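Splitting holiday time between two families when one spouse works rotating shifts

Posted in Family & Home > Schedules and Planning
29/04/2019

Vosetti
My husband started with the county sheriff's office last fall and is on a rotation of 4 days on, 4 days off. The pattern does not shift for holidays. Both sets of parents live in the same town, and both serve the main meal at noon on Thanksgiving and on Christmas Day. According to the rotation he works both days this year, 10 hours each.

Last year we tried to attend everything and he slept through most of it. I would like to set a written schedule before November so that both families have the dates in hand. What is the usual method? Do people move the holiday to another date, alternate years, or split up and each go to their own parents? We have no children yet but expect that to change, and I would prefer a system that still works afterward.

Flernik
We have used the following for several years with one spouse on an ambulance crew.

Write out the rotation for the full year first. Most departments will print it. Mark the days off that fall within one week of each holiday, before or after. Those are your candidate dates.

Offer each family two candidate dates and a deadline to choose. Do not offer more than two. If a family does not answer by the deadline, you choose and tell them. Use the same message for both sides and send it on the same day, so neither one can say the other got first pick.

Alternate which family gets the date closest to the real holiday. Keep a record of it. Memory is not reliable on this point and the argument comes up every year.

Leave the first day off after a run of shifts empty. He will need it for sleep. Schedule the meal on the second or third day, and set it for the evening if the run ended with nights.

Check the policy on trades before promising anything. Ours allows a trade only if both people sign, and it can be canceled for staffing. A traded day should go on the calendar in pencil.

Brandham
just go to your moms one year and his the next. my in laws complained the first time and then they got used to it. we do presents whenever everybody is off, one time it was almost the middle of January

Wilczyńska
I agree with most of what Flernik wrote. Two additions.

Separate the meal from the visit. A family that cannot have you for the meal will often accept an hour in the evening or breakfast the next morning. List these as their own entries on the schedule.

If he has a meal break on shift, find out whether family may bring food to the station. Some allow it and some do not. It should be treated as extra, because a call can end it at any minute.
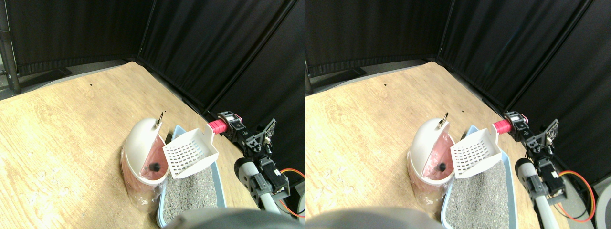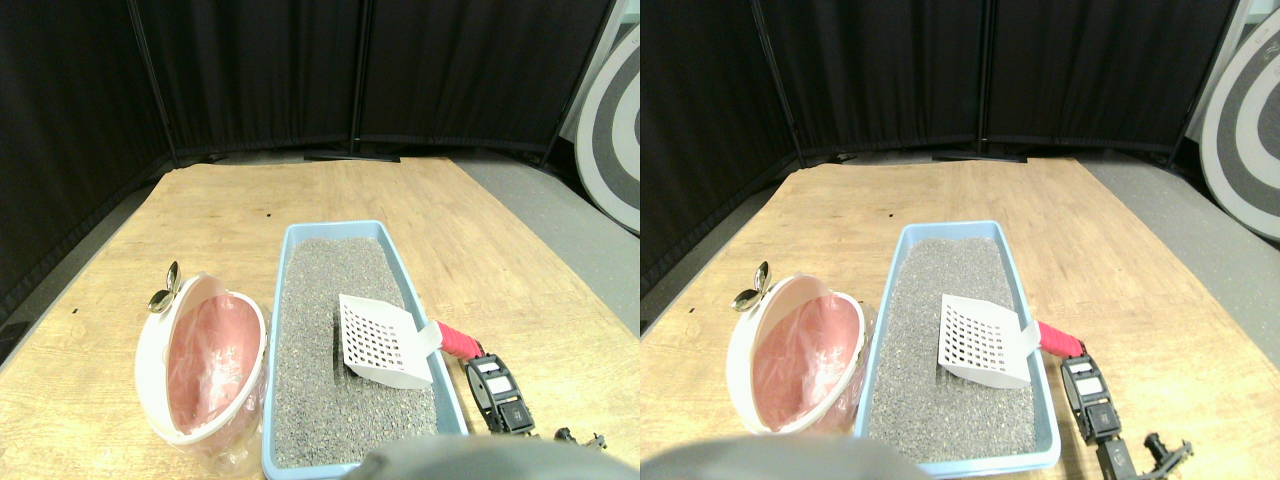 Vosetti
Should the schedule be reworked once there is a baby, or can the same dates be kept?

Wilczyńska
Keep the dates and change the location. Hold one of the two meals at your own house for the first year and have that family come to you, then trade sides the next year. The rotation still sets the day, so the candidate dates are found the same way. Shorten the visits and put an end time in the message along with the start time.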